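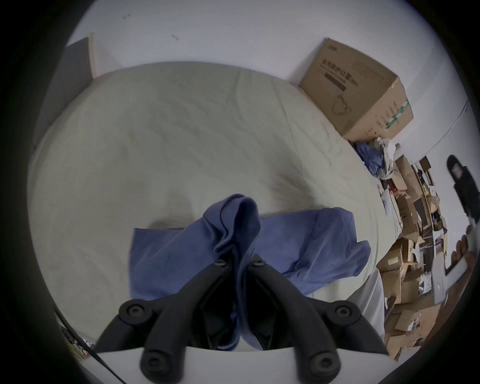

Hetthorpe Handling Group – Software

Wed 18 July

Cloth folding, bed setup. Replay of the blue garment sequences through the Istier planner. The grasp proposer still likes ridges: give it a raised fold and it picks that, even when a corner would make a better fold. Lowered the ridge weight and reran the 68 saved grasps. Corner picks went up, but so did planning time. Left it on a branch.
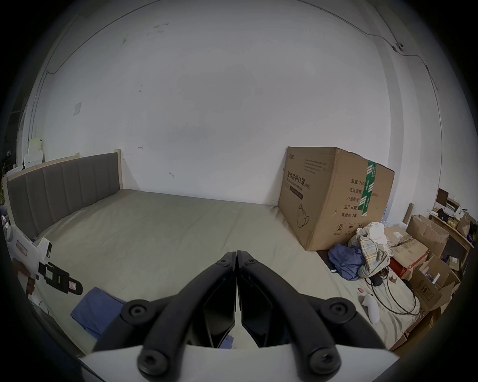

Entry by Qianru Yan

Two-hand timing next. The left and right streams drift apart by up to 30 ms over a long take, enough to make the planner think one hand let go early. Resampled both to 20 Hz against the head view clock and the false releases went away. Wide-angle calibration is the October one and should be redone. Segmentation is OK on the pale sheet – worse wherever blue cloth overlaps blue cloth.

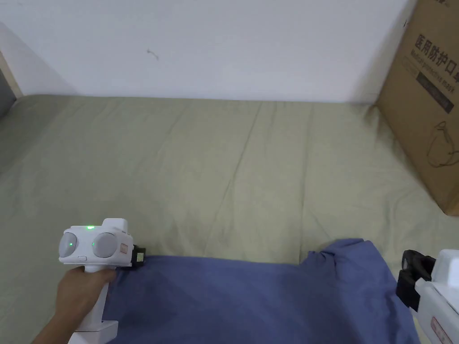
Oratile Molefe thinks resampling only hides the drift, and would sooner stamp both streams at the driver and drop the correction step. Fair point. I'll try that in Inia first, on a copy of the logs.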